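Sorting Starts at the Wall: A Conversation With Rozália Kadlec

6 min read

The facilities office at Travwood occupies two rooms on the ground floor, and Rozália Kadlec has worked in the smaller of them for nine years. She is responsible for housekeeping standards across the residence, a post that covers linens, floor care, the shared kitchens and, by her own account, a great deal of waste. In October the residence began a new routine for the collection of drinks bottles, and she agreed to discuss it on a Thursday morning, before the first collection round.

The routine is known internally as Mowat, after the corridor where it was first tried. Under the previous arrangement, bottles went into the same bags as food scraps and paper. "We were paying to have air taken away," Ms. Kadlec said. "A bottle with its cap on keeps its shape in the bag. You tie the bag, you think it is full, and it is mostly bottles holding their breath."

An internal review prepared by Marek Pešek, who keeps the records for the building, put the number of bags sent out in the last full month of the old system at 921. The target for the same month next year is 900. Ms. Kadlec described the difference as modest and said she preferred it that way. "Konrad Wallner asked me for a bigger number. I told him that I would give him a small one and keep to it."

Mr. Wallner, who oversees the budget, confirmed the exchange in a separate conversation. He added that the cost of bags had not been his main concern. "The complaints I received were about floors. People put a bottle down next to the basket and walk away. Then there is a second one beside it by the evening."

Ms. Kadlec agrees that the floor is where most of the work is done. Staff are asked to begin each room at the wall, where small items collect, and to move toward the door. Bottles are picked up first, before any sweeping. Caps stay on until the bottle reaches the utility room, where they are removed, the contents are poured off and the bottle is flattened by hand. She is firm about the order of these steps.

"If you sweep first, you chase the bottles with the broom," she said. "They roll. You lose a minute in every room, and we have 75 rooms."

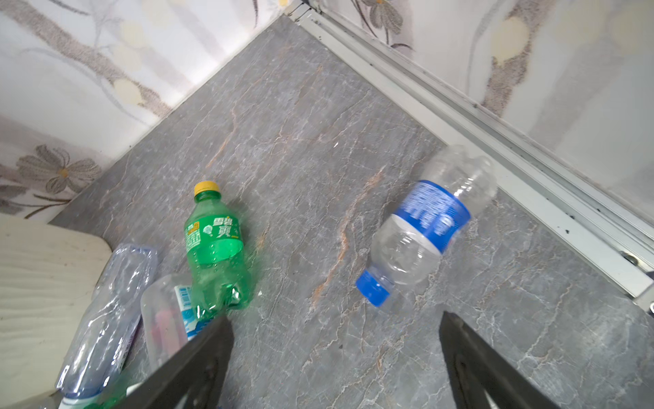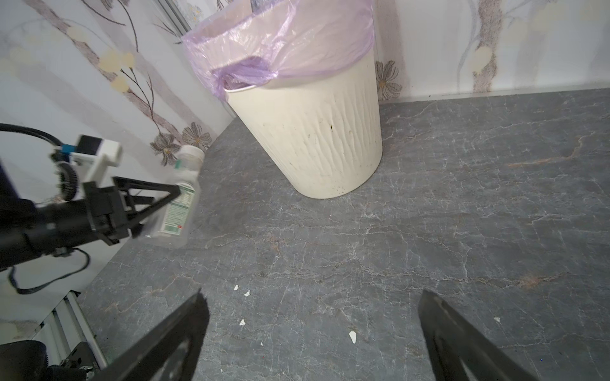
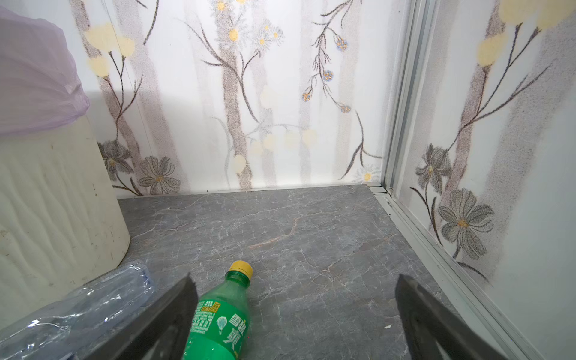 Bottles and a lined wastebasket in one of the wallpapered rooms at Travwood.

The baskets themselves were the subject of some debate. Vratislav Holub, who supervises the morning team, had argued for a lidded model, on the grounds that it would look tidier to visitors. Ms. Kadlec kept the open kind. In her view a lid is one more surface to wipe, and residents with their hands full will not lift it. The two of them settled the matter over the course of a long meeting, and Mr. Holub now says that he has no strong feelings on the question.

"I still think a lid is more dignified," he said, "but I am not the one who has to empty them all."

Liners are a different matter. Every basket receives a thin bag, with the rim folded down over the outside so that it does not slide in when something heavy is dropped. New staff are shown the fold on their first morning. Ms. Kadlec demonstrated it twice during our conversation on the basket beside her desk, the second time with one hand. She also asks that two spare liners be left under the one in use. The supplier, Hesasus, sends them on rolls, and the team separates them in advance during the quiet hour after lunch.

Asked whether residents had been given instructions of their own, she said that a single sheet had been placed inside each door. It asks them to put bottles in the basket with the cap on, and it asks for nothing else. An earlier version ran to a full page and included a paragraph on labels. Oskari Tikkanen, who represents the residents on the second floor, read it and returned it with most of the text crossed out.

"He was right," Ms. Kadlec said. "I had written it for myself."

Mr. Tikkanen reports that the shorter sheet has been well received, although he continues to hear from neighbors who would like to rinse and flatten their bottles at home. They are welcome to do so, according to the office, provided that the cap goes back on afterward. A crushed bottle takes up less space in the basket, and the team has no objection to finding one already flat.

The next stage will extend the routine to Anine, the annex across the courtyard, where the rooms are smaller and the corridors have carpet. Ms. Kadlec expects to change the order of work there - the carpet holds crumbs, and the vacuum has to come through before noon - but she intends to keep the rule about starting at the wall. She had a printed floor plan of the annex on the desk, with the first three rooms marked in pencil, and at the end of the hour she took it with her to meet Mr. Holub at the side entrance.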